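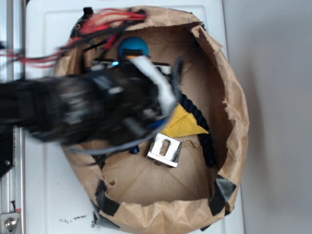
Capítulo 2
El envase y sus mentiras piadosas

Todo comercio empieza por una pregunta poco heroica: ¿dónde meto esto? Los manuales de economía prefieren arrancar con el trueque o con la moneda, temas de más lustre, y dejan el envase para una nota al pie. Es una injusticia. Una bolsa de papel marrón con el borde enrollado hacia fuera, abierta como un cuenco algo arrugado, ya plantea casi todos los problemas de este capítulo: cuánto cabe, cuánto aguanta, quién la paga y en qué momento deja de ser mercancía para convertirse en basura.

Morena Ruggiero dedicó 17 años a estudiar los almacenes de Arkari y llegó a una conclusión que sus jefes no celebraron: el cliente juzga el contenido por el continente, y lo hace antes de abrirlo. Un mismo café molido, vendido en dos envases, recibió elogios muy desiguales de 454 catadores que se tenían por imparciales. Algunos siguen teniéndose.

Distinguiremos entre envase primario, que toca el producto, y envase secundario, que toca al primario y encarece el conjunto. Existe también el terciario, pensado para el transporte, cuya existencia el consumidor ignora hasta que le toca bajarlo al contenedor.

Al terminar el capítulo, el lector sabrá calcular el coste unitario de un envase y explicar por qué una caja de 40 galletas trae tanto aire. El precio del aire se trata en el apartado 2.3.

Términos clave: envase primario, tara, gramaje, logística inversa.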